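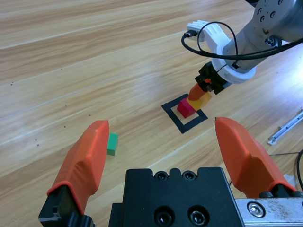 The kiln is the part worth driving for, and you should skip the showroom if time is short. So went a comment left under my last report, signed only "Chege road." I followed half of the advice. I did the kiln first and the showroom last, and I would do it in that order again.

The Mendoron table works sits at the edge of Plotlow, past the grain elevator and across the tracks. It holds an open house every April. The drive from my place is 169 miles, most of it on the old highway, and I left before six in the morning. The last stretch after Chege was down to one lane for bridge repairs. Parking is in the lumber yard on packed gravel. There is a sign-in sheet at the gate, and you are handed a pair of foam earplugs and a sticker with the number of your tour group.

Tours leave from the log yard. The company buys most of its ash and maple green from small mills and does its own drying. The lumber is stacked outside under tin roofs with thin strips of wood, called stickers, between the layers so that air can move through. Our guide spent a long time on stickers. They have to be dry, they have to be the same thickness, and they have to line up one above the other from the bottom of the stack to the top. A sticker that is out of line puts a bend in every board above it. The guide pulled out a board that had been dried that way and laid it on the gravel so we could see daylight under it.

From the yard we went into the kiln building. There are 2 kilns, and one was standing open between loads. It is a plain insulated room with fans along the ceiling and a track in the floor for the carts. The smell is strong, something like bread and vinegar. Ash goes in after it has been outside for a season. The moisture content is checked with sample boards, which are cut from the load, weighed, put back, and weighed again through the run. The log hangs on a clipboard by the door. The open load was number 3493, and the sheet for it had been filled in with three colors of pen.

A man in our group asked why they don't just turn up the heat and finish sooner. The answer was that the outside of the board dries first and shrinks while the inside is still wet, and the board can split on the inside where you don't see it. The guide had a piece of oak on the windowsill that looked fine on both faces and was full of gaps when you turned it to the cut end. It was passed around. That piece of oak was the most useful thing I saw all day, and I wish more lumber dealers kept one on the counter. 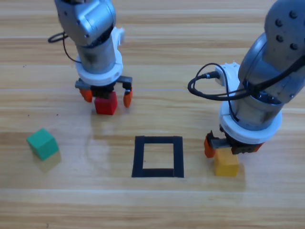 The rough mill comes next, and this is where the earplugs are needed. Boards are cut to length, the bad parts are cut out, and what remains is ripped into strips for gluing. They try to keep strips from the same board together. It makes the top look calmer, and it costs them some time in sorting. The offcuts go by conveyor to a bin outside, and in winter they heat the building.

I have read a lot of arguments about whether the end grain of the strips in a glued top should alternate, one curving up and the next curving down. Mendoron does not alternate. They go by the face, choosing the better side of each strip and turning it up, and they count on the base to keep the top flat. The screws that hold the top to the base run through slotted holes so the wood can move across its width with the seasons. I asked how much movement they allow for and was told 5 millimeters on a standard dining top, which was more than I had guessed. My own kitchen table was screwed down tight by the last owner, and it has a crack at one end that I can put a dime in. I know now what did it.

The glue room is kept warm and is small for what goes on there. The clamps are on a big wheel that turns a section at a time, so a finished panel comes off at the front while a new one goes on. Two people were running it. One spread the glue with a roller and the other set the strips and tightened the clamps. They did not slow down for visitors, and we stood behind a yellow line and watched through a full turn of the wheel. A fair amount of glue squeezes out. They leave it until it is rubbery and then take it off with a scraper, before the panel goes to the sander.

Finishing could only be seen through a window. They offer an oil finish and a clear lacquer. The guide was frank that the oil needs to be renewed by the owner and that most owners don't do it. The lacquer lasts longer but is hard to repair in one spot. There were sample boards out in the hall with coffee, mustard, and red wine rings on them, labeled with how long each had been left. The mustard had won against both finishes.
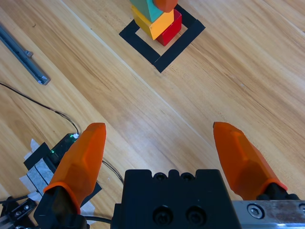 Lunch was in the loading dock - chili, corn bread, and a cooler of drinks for a donation to the Plotlow fire department. The line was long at noon and short by half past. There are benches, but bring a folding chair if your back is like mine.

The showroom took me less than an hour. Prices are on tags and nobody follows you around. The seconds are in the back corner behind the chairs, and this is where I would send anyone on a budget. Most of what is wrong with them is color, such as a dark streak or a strip that does not match its neighbor. I looked hard at a round ash table marked down for a small knot near the rim. It would not have fit in the car, and delivery to my county adds a good deal to the price. I am still thinking about it.

You can also buy bundles of kiln-dried offcuts by the door for craft use. I took two bundles of maple. One has a few short checks at the ends, which I will cut off, and the other is clean.

Some practical notes. The tour is not good for strollers. The floor of the rough mill has ridges and hoses, and there are steps up to the glue room with no ramp. Children have to be old enough to keep their earplugs in. Photography is allowed everywhere but the finishing hall. Restrooms are in the office building, and the ones in the showroom are for customers but were open to all that day. The last tour leaves at two in the afternoon, and people who arrived after that got the showroom and the chili only.

On the way home I stopped in Plekau, where the old chair factory has been turned into apartments. The name is still painted on the brick on the river side. There is a diner across the street with good pie and slow coffee, and it closes at four.

Print this page
E-mail this page

Last updated: April

Related reports
Plekau: a walk along the mill race
Two days in Chege without a car
How to read a lumber tag
Sawmill open houses, spring list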